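Two Buses and a Boat: A Year of Living in Jinddale

Jun 10, 2020

The woman I interviewed has lived on the island for one year and a few months. She came from a big inland city, and before this she had never lived near the sea. She asked me not to print her name, as the village is small and she would like to continue buying bread there in peace. We spoke by telephone for most of one afternoon, with one pause when her neighbour came to return a ladder.

I asked first how she found the place. "By mistake," she said. "I wanted to go to the south side, to the beaches. I took the wrong bus and I fell asleep. When I woke up, the driver was eating his lunch and he told me, this is Jinddale, this is the end." The next bus back was after two hours. She walked up the hill, drank a coffee, looked at the harbour, and missed that bus also.

She returned in October of the same year and stayed in a rented room over the bakery. The heat begins there at four in the morning, she told me, when the ovens are lit, and it comes up through the floor. "In October it was very pleasant. In July I would have died."

By the end of that month she had agreed to take a small house on the upper road.

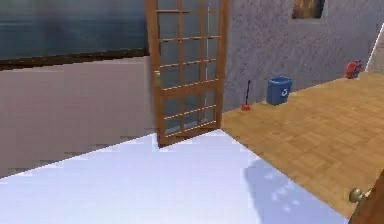
Going to town

Jinddale has 765 inhabitants in winter. There is one shop, one bakery, a post counter which opens on some mornings, and a bar with a television. For everything else a person must go to town, and this means the bus.

"People imagine that island life is slow," she said. "It is slow until the bus comes. Then everybody runs." The bus is operated by a firm called Stument, and the timetable on the wall of the shop is from another year. She learned the true times by asking. The morning bus leaves when the driver has finished his conversation, and the second one waits for the ferry, if the ferry is not too late.

I asked what she buys in town. She laughed and read me her last list: a zip, printer paper, fish hooks for the neighbour, cheese of the kind which the shop does not keep, a new strap for her sandal. She found everything except the zip. "For the zip I have been to town now 5 times. The lady says it is on the boat. Always it is on the boat."

She does not complain about these journeys. The road goes along the cliff for the first part, then it turns inside between the lemon gardens, and she likes to sit on the left. She knows now which passengers want to talk and which want to sleep. An old man who travels with a basket of eggs once gave her the basket to hold and got off to speak with his cousin. The bus left without him. She carried the eggs to town and back again, and put them at his door in the evening. All of them arrived well, and he brought her six the next day.

The house and the garden

The rent is paid twice a year, in cash, to the owner's sister. It was one of the things she found strange at first. Another was that the neighbours came in without knocking during the first week, with tomatoes, with advice, with a kitten (she kept the tomatoes).
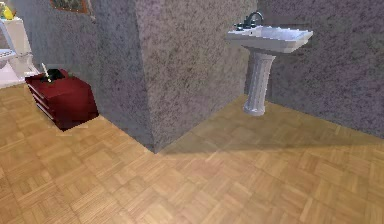
"I thought I must be polite and offer coffee each time," she said. "I did not sleep at night from so much coffee." After some weeks the neighbour on the lower side explained to her that it is enough to say thank you and continue with your work. Now she shouts from the garden and they leave the things on the wall.

The garden is steep and has three terraces. She had no experience, and the first winter the rain took half of her onions down to the road. She planted beans on the middle terrace, and they are doing well this year. On the lowest one there is a fig tree which belongs, according to old custom, half to her and half to the family below. The birds have not been informed of this.

Work, and the quiet months

She translates instruction books for a company called Plilix, from her kitchen table. The internet connection is good when there is no wind. Her last big job was a manual of 3,486 lines for kitchen machines made by Zhong, and she sent the final part sitting on the harbour steps, where the signal is stronger, with an umbrella over the computer.

This spring no visitors came at all. The ferry was carrying only goods, and for many weeks the bus did not run. In a normal summer, 3,000 people pass through the harbour on the weekend of the boat festival, and the whole village rents its spare rooms. She does not know yet if there will be a festival. The bar has painted its chairs in any case.

I wanted to know if she was lonely in that time. She thought about it before she answered. "In the city I had friends and I saw them once in a month. In April I saw nobody in the house, but each evening the neighbour and I talked over the wall, she on her side and I on mine. I learned how to salt capers. I learned all about her knee."

Her mother asks every Sunday when she is coming home. She answers that she will come for a visit when the boats are regular again, and that she will bring figs. As we were finishing, she asked me if there was a shop near my office which sells zips. Forty centimetres, dark green. I have promised to look.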